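This site uses cookies to keep you signed in and to count visits. Accept | Manage settings

Filed under: Course Notes, Home Organization, Week 4

Week 4 handout: Sorting before storing

Okay, so last week I promised we'd finally get to containers, and I'm going to make you wait a little longer (sorry!). Almost everyone who signs up for this course has already bought the bins. I did it too. When I moved into my first apartment in Herkolstead I spent a whole paycheck on matching tubs, and by January they were full of things I couldn't name without lifting the lid.

So, sorting. Pick one drawer. I mean one, and I'd go for a boring one, like the kitchen drawer with the batteries and takeout menus. Empty it onto a flat surface you can leave alone for an evening, and start grouping by what you do with the thing. Tape, string and scissors go together in my house because I wrap parcels. If you mostly use scissors on herbs, yours belong by the cutting board.

You'll get a pile of leftovers. Everyone does — mine had a key in it that fits no door I've ever lived behind. Leave that pile for the end and don't let it boss you around.

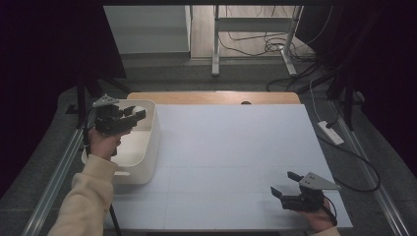 Once the groups have settled, then you can think about size. Measure the drawer or shelf first, inside, including the height, and write it on the sheet at the back of this handout. Low, open containers suit things you reach for daily. Lids are for stuff you touch twice a year, and I'd put a label on the side as well as the top, so you can still read it once something gets stacked on it.

Szymon Kołodziej, who taught this course before me, used a rule of 12: if a group has more than 12 things in it, split it. I find that a bit strict for pens and far too generous for spatulas, but try it and see. His old reading packet, the Piątek notes, is still on the course page if you want the longer version. Skip the part about garages unless you have one.

For next time:

Finish your one drawer, and bring your measurements. Write down anything you had to hunt for during the week and where it finally turned up. A few words each is plenty, and please bring the list even if it's embarrassing! We'll use it to decide what goes at eye level.

Drawer sheets are due 27th June. If you miss that session, drop yours in the tray outside the Heltovby room and I'll pick it up on my way out.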